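## 4. Règles de travail en chambre – robot deux bras

Valable pour les sites Wustau et Bresov. Pour Nemel, voir fiche à part (moquette différente, seuils plus hauts).

### 4.1 Avant mise sous tension

1. Bouton d'arrêt d'urgence testé, **à chaque prise de poste**. Pas une fois par semaine.
2. Porte de la chambre ouverte, panneau posé dans le couloir.
3. Personne dans la pièce à part l'opérateur. Client présent = on repasse.
4. Vitesse bras limitée à 40 %. Au-delà, accord écrit de Rosalinda Barredo.
5. Pinces ouvertes / fermées à vide, deux cycles. Bruit anormal : stop, étiquette rouge.

> **Attention** – ne jamais passer la main entre les deux bras, même à l'arrêt logiciel. Coupure physique obligatoire.

### 4.2 Approche corbeille et chevet

1. Base arrêtée, freins mis, avant tout mouvement de bras.
2. Distance mini base / meuble : 600 mm.
3. Un seul bras saisit, l'autre reste en garde.
4. Corbeille prise par le bord, jamais par le fond.
5. Lever droit, pause, puis reculer. 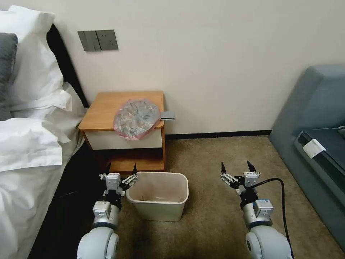 Les objets du client sont hors périmètre, sauf consigne écrite de l'étage. On ne touche pas, on ne pousse pas, on ne « range » pas. Un sac plastique froissé sur le chevet, par exemple : il reste où il est, même si la corbeille vide est juste devant. Pareil pour ce qui dépasse du plateau, pochette ou livret, à contourner par le côté dégagé. En cas de doute déchet / pas déchet, la réponse est toujours pas déchet, et on le note dans la feuille de chambre.

**Prises et interrupteurs** : zone interdite aux pinces. Marge à régler dans Fu, onglet *Zones*, avant la premiere chambre de l'étage. Ne pas recopier les zones d'une chambre à l'autre sans vérifier, les plans sont parfois inversés.

**Literie** : pas de contact bras / draps pendant la tache corbeille. Si la couette tombe bas côté chevet, la remonter à la main, robot coupé.

### 4.3 Arrêt et incidents

1. Bras repliés, puis pinces ouvertes, puis coupure. Dans cet ordre.
2. Câbles le long des bras : contrôle visuel, pas de boucle accrochée.
3. Choc, même léger : code 42 dans le journal + appel au poste.
4. Ne pas effacer le journal avant relecture par Rosalinda.

Note : graissage des poignets tous les 4 000 cycles. Compteur dans Fu, remis à zéro par la maintenance uniquement.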